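Inicio | Cuaderno | Puestos | Protocolos | Contacto

Cuaderno de laboratorio. Célula bimanual Besska
12/12/2023. Tarea: recogida de bolígrafos por teleoperación

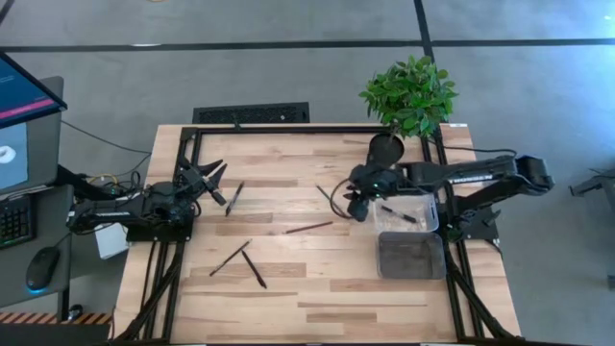

1. Disposición

Se trabaja con los dos brazos montados sobre los perfiles laterales de la mesa. Los bolígrafos se reparten sueltos sobre el tablero de madera, con orientaciones distintas, y el destino es el recipiente de plástico transparente situado junto a la bandeja gris. La planta permanece en el borde posterior como elemento fijo del entorno.

2. Procedimiento

El operador guía ambos brazos desde los mandos Rastier. Cada demostración comienza con las pinzas abiertas y finaliza con los brazos en reposo. Se mantiene el criterio acordado en la sede de Cortés: un solo bolígrafo por agarre y ninguna corrección manual sobre la mesa durante la grabación.

3. Registro

Demostraciones de la sesión: 130. Descartadas: 2, ambas por pérdida de enlace con el mando izquierdo. El acumulado de la tarea asciende a 2438.

4. Observaciones

Los agarres próximos al perfil izquierdo obligan a inclinar la muñeca más de lo previsto. Conviene aproximarse al bolígrafo por el centro del cuerpo y cerrar despacio. Cuando dos bolígrafos quedan muy juntos, se retira primero el más cercano al operador.

Pendiente: revisar el desfase temporal entre mandos y brazos antes de enviar los datos a Graltositz. Comprobar también la holgura del cable del brazo derecho.

Entradas recientes
- Calibración de pinzas, puesto Besska
- Mandos Rastier: ajuste de zona muerta
- Criterios de descarte, revisión de agosto
- Envío de datos a Graltositz: formato y nombres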